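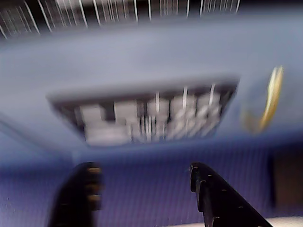

Ask her whether a machine can do the dishes yet and she will laugh, pour you more coffee, and ask you which dishes. She ran the repair bench at an appliance shop for most of her working life, and for the past 3 years she has been paid by Troltura, a small firm that works on robots for homes and shops, to think up chores for them and then to write down, in plain words, how each one went. She asked me to leave her name out of it. "My neighbors already bring me their toasters," she said. "I don't need them bringing me their opinions on the future."

We talked at her kitchen table for the better part of an afternoon, with a dishwasher running behind us and a basket of towels on the chair between us, which she folded as we went along.

"People want a yes or a no," she told me. "My sister wants a yes or a no every Thanksgiving, and she starts asking in November so I'll have time to prepare. And I tell her the same thing. It can pick up a cup. It can pick up your cup, probably, if you put it where the last cup was. Then you go and buy different cups."

The trouble, as she sees it, is that most of a chore is made of things we never think of as part of the chore. Putting away silverware, to take one she has spent a great deal of time on, sounds like a matter of forks going where forks go. But first somebody has to tell that two spoons are stuck together, and somebody has to notice that the drawer is only open halfway, and somebody has to give the tray a little shove because it has slid to the back. "You did all that this morning with your eyes half shut," she said. "I've written 8 pages on the shove."

Her notes, she admits, run long. A first-year engineer once gave her a form with 75 boxes to check, and she filled in the boxes politely and then wrote on the back of the sheet, and kept on writing there until they gave her a notebook. She has a shelf of them now, and she took one down to find me an entry about sorting small parts into bins, a job she picked because she did it herself for years at the repair shop and knew just how dull it was.

"Small, light things are hard," she said, running her finger down the page. "You and I feel it when something starts to turn in our fingers, and we squeeze a little, or we let it turn. With a gripper, you find out when it's on the floor. Well — they're getting better at that. I have to be fair. When I started, I would have said never."

She is fair, almost to a fault. She spent a while telling me what goes well: lifting boxes of one size, wiping a flat counter, moving things from a shelf to a cart, so long as the shelf and the cart stay put. A hardware wholesaler called Hirano let the team work in a back aisle over one winter, and she came away thinking that restocking would be the first of these jobs to be handed over in earnest. "The aisle was straight and the boxes were square and there was no dog," she said. "Give me a house with no dog and we'll talk."

I asked about the folding, as she was on her fourth or fifth towel by then, and she held one up by a corner and let it hang.

"Look at that. What shape is it?" I said it was sort of a triangle. She took it by another corner. "And now? A box is a box from any side. Cloth is whatever you did to it last." She has watched a good many towels get folded by machine, some of them very nicely, and her complaint is mostly about time. She can do a basket while she's on the phone, and she would be ashamed to bill for it.

There is also the matter of price, which she brought up herself. Soretti, the laundry service where her nephew works, was offered a folding station at a monthly rate of 4,000 dollars, and the owner walked around it twice and asked whether it could do fitted sheets. It could not. "Neither can my nephew," she said, "but he drives the van too."

Does she want one in her own house? She took her time over that, and got up to quiet the dishwasher, which had begun to beep.

"For my hands, yes," she said when she sat back down. Her thumbs have been bad for a while, and jars and small buttons have become a nuisance. "I'd like it to open things and reach things, and pick up what I drop. I don't care if it's slow, I'm slow. I'd let it have the silverware too, once it learns about the drawer."

She folded the last towel, looked at it, and folded it again a different way.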